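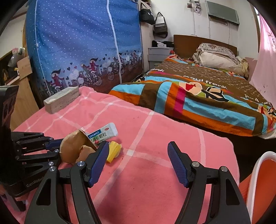
How long should a cotton tablecloth be soaked before washing if it has old food stains?

Soak it in cool water with detergent for 30 minutes, then check the stains and repeat with fresh water if they are still visible. A heavily marked cloth may be left overnight.

Washing and Storing Table Linens
Household Guidance, Clurnness Textile Service

These instructions apply to cotton and linen cloths in plain colors. Cloths with metallic thread, beading or a coated back should be cleaned according to the label.

Before you begin

Shake the cloth outdoors and lift off any dried food with the back of a spoon. Candle wax should be hardened with an ice pack and scraped away before the cloth is wetted. Test colored fabric by pressing a damp white towel against the hem. If color transfers to the towel, wash the cloth alone in cold water.

Soaking

1. Fill a basin with cool water. Hot water can set egg, milk and gravy stains.
2. Add the amount of liquid detergent stated on the bottle for a hand wash.
3. Submerge the cloth fully and turn it once or twice.
4. Rinse until the water runs clear.

Red wine and tea marks may be treated with an oxygen bleach that is marked safe for colors. Do not use chlorine bleach on pink, red or blue cloths.

Washing and drying

Use a gentle cycle and do not fill the drum more than two-thirds full. Remove the cloth promptly and inspect it in daylight. A stained cloth must not go into the dryer - heat makes most marks permanent. Iron on the reverse side while the fabric is still slightly damp.

Storage

Roll large cloths around a cardboard tube covered with acid-free tissue. Folded cloths should be refolded along new lines each April. Starch should be left out until the cloth is next needed.

Questions about antique or embroidered pieces may be addressed to Sneha Rawat, Textile Care Desk.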